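Prikico and Kemesik publish good practice guide for two-arm robot benches

Voluntary guide sets out how small laboratories and workshops can work safely with table-top robot arms and keep records that other people can use

10 March 2023

Prikico, together with its partner Kemesik, has today published a guide to good practice for benches on which two small robot arms work on the same object. The guide is free to download and may be copied inside any organisation, on the condition that the text is not changed. It is written for laboratories, training centres and small workshops where such benches are used by people who are not all robot specialists.

Work on the guide began in January of last year, when the two organisations compared the written rules they gave to new staff. The rules were found to differ in many points. One text asked for the motors to be switched off before a hand enters the work area, the other permitted a pause in the software. One text required a record of each trial, the other only of the trials that had succeeded. People who moved between the two places had to learn the habits again, and their results could not easily be put side by side.

"We had good people and two sets of rules, and this is a difficult situation for everybody," said Akosua Mahama, who led the writing group at Prikico. "With the guide we wanted to have one text, short enough that a person reads it completely before the first day at the bench."

The guide has 20 clauses. The first part concerns the bench itself: the fixing of the arm bases, the marking of the reach of each arm, the place of the stop button and the way in which cables are led so that they cannot be pulled by a moving joint. The second part concerns the operator. It asks that the motors are without power each time a hand goes inside the work area, also for a very short action such as turning the object. A software pause is not accepted as a replacement. The third part deals with records and is the longest.

For the records, the guide asks that every trial receives a number before it starts and keeps this number whatever the result is. A trial that was stopped by the operator must be kept and marked as stopped. The starting position of the object is to be written down in words or shown by a picture, and any change of gripper finger, camera or lighting begins a new series. If cameras are used, their position is to be noted at the beginning and at the end of the day.

Before publication, the text was tested at the training workshop of Girard. During this test 2922 trials were recorded under the draft rules. Of these, 1456 were made with soft objects or with objects that have soft parts, for example cloth bags, gloves and shoes with laces. The writing group gave special attention to this kind of object, as a lace or a strap can take a different position in each trial and is easily caught between a finger and the table.

Following the test, three clauses were changed. The clause about loose parts now says that the operator must look at the free ends of laces, cords and straps before each start, and must write in the record if an end is lying under the object. The clause about speed was divided in two, with a lower limit for the time when both arms are near to each other. The clause about cleaning was made shorter, after operators reported that they did not understand which surfaces were meant.

"I was at first not in favour of the rule about stopped trials, since it gives more work at the end of the day," said Dale Kennedy, who supervised the bench during the test. "After nearly 20 days I changed my opinion. We found the same mistake of the left arm in many stopped trials, and with our old method we would have deleted all of them."

The guide does not replace the law or the instructions of the manufacturer of the arms. Where these are stricter, they must be followed. It also does not cover mobile robots, or arms which share their work area with a person while moving.

A training day based on the guide is being prepared by Jurness. Organisations that wish to use the guide are asked to name one responsible person for each bench and to send their remarks on the text to the writing group. A first revision will be made when enough remarks have been received. Florence Vachon will collect them, and Corinne Calloway will answer questions on the part about records. 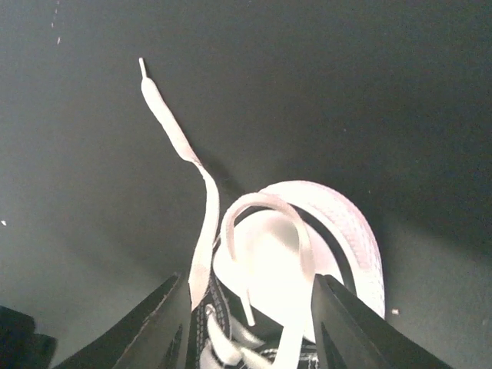
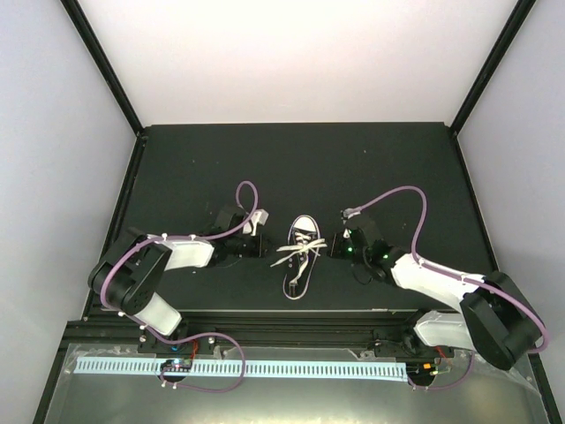 Working with a laced shoe: the first picture is a close view at the gripper fingers, the second shows both arms at the bench.

Prikico, Department of Bench Safety and Methods

Press contact: Ginette Cloutier, at the department named above. Printed copies of the guide can be requested from the same office. Both pictures may be used by the press together with this text.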